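テルクサイド把持部過熱事故

テルクサイド把持部過熱事故(テルクサイドはじぶかねつじこ)は、2018年3月23日、電子部品の仕分けを行うテルクサイド工場の試験ラインにおいて、ロボットの把持指が熱で軟化し、部品の落下と小規模な発煙を招いた事故である。負傷者はなかった。ラインの運営はコルキア社、ロボットの制御ソフトウェアはコルデスタニ社が担当していた。事故後に公表された報告書の名称から「プラムサイド報告の事例」と呼ばれることもある。

概要

当該ラインでは、プッシュプル型の小型ソレノイドと円形のプリント基板をトレイから取り出し、検査用の治具に移す作業を1台の腕型ロボットが行っていた。ソレノイドは治具上で通電され、プランジャの動作を確認した後、元のトレイに戻される。通電時間は2秒と定められていた。

事故当日、治具側のリレーの接点が溶着し、ソレノイドへの通電が止まらない状態になった。制御ソフトウェアは停止指令を出した時点で通電が終わったものとみなし、電流値を確認しないまま次の動作に移った。ロボットは高温になったソレノイドを把持したが、把持力の低下を検出して掴み直しを繰り返したため、樹脂製の指先が変形した。ソレノイドは搬送の途中で落下し、基板用トレイの縁に当たって止まった。落下地点の近くにあったリード線の被覆が焦げ、発煙に至った。

経過

最初の異常は午前の作業中に記録されている。把持力の値が通常の範囲を外れ、ロボットは部品の滑りと判定して自動的に掴み直しを行った。この掴み直しは10回まで許される設定になっており、その間、操作盤には警報が表示されなかった。

発煙に気付いた作業員が非常停止ボタンを押し、ロボットは直ちに停止した。ところが治具の電源は非常停止回路とは別の系統から供給されており、停止後も通電が続いた。作業員は分電盤の遮断器を切って電源を落とした。消火器は使用されていない。

当時の保全担当者であったシェルドン・ペロンは社内の聞き取りに対し、非常停止で治具の電源も切れると理解していたと述べている。試験ラインの立ち上げ時に配られた系統図にはそのように描かれていたが、治具を増設した際の配線変更が図面に反映されていなかった。

原因

報告書は、直接の原因をリレー接点の溶着としている。当該リレーは3000時間ごとの交換が指定されていたが、稼働時間の計数が制御盤の更新時に初期化され、交換時期を過ぎて使用されていた。

背景となった要因としては、以下の点が挙げられている。

通電終了の判定が指令のみに基づいており、電流の実測値を参照していなかったこと。
把持指の温度を測定する手段がなかったこと。
治具の電源が非常停止の対象に含まれていなかったこと。
把持力の異常と部品の滑りが、同じ識別番号で記録されていたこと。

把持指の材質については意見が分かれた。コルキア社は耐熱性の高い材料であれば落下を防げたと主張したのに対し、コルデスタニ社は、指先が耐えた場合には高温の部品がそのままトレイに戻され、発見が遅れた可能性があると反論した。報告書は両者の見解を併記し、結論を示していない。

被害

把持指2本が交換されたほか、落下したソレノイドと、焦げたリード線を持つソレノイドが廃棄された。基板に外観上の損傷はなかったが、煙にさらされたものは出荷対象から除かれた。ラインは同年6月まで停止した。

対策

再開にあたり、治具の電源は非常停止回路に組み込まれ、停止時にはロボットと同時に遮断されるようになった。ソフトウェアには電流値の確認が加えられ、通電が規定の時間を超えると把持動作に移らず警報を出す。掴み直しの上限も引き下げられ、上限に達した部品は人が確認するまで動かさない運用に改められた。

手首部のカメラについては、事故当時から部品の位置検出に使われていたものの、映像は保存されていなかった。このため、指先の変形がどの時点で始まったかは特定されていない。再開後は、異常の検出前後の映像を残す仕組みが設けられた。

再開前の確認試験では、リレーの溶着を模擬した状態で97回の動作が行われ、すべての回でロボットは把持に移る前に停止した。ただしこの試験は治具側の故障のみを対象としており、トレイ内でリード線が隣の部品に絡んだ場合の挙動は含まれていない。リード線の絡みによる把持の失敗は再開後も報告されており、コルキア社はトレイに並べる際の間隔を作業手順に追記した。

影響

コルキア社は他の拠点についても非常停止の対象範囲を調査し、プラムサイドの組立ラインで同様の配線の漏れを確認して改修した。コルデスタニ社はその後の版で、把持力の異常と滑りの識別番号を分けている。

関連項目

非常停止装置
ソレノイド
産業用ロボットの安全
接点溶着

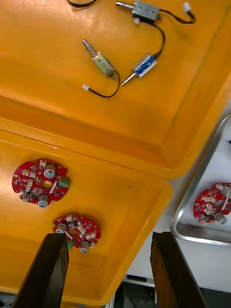 トレイに置かれたソレノイドと赤いプリント基板。手前はロボットの把持指。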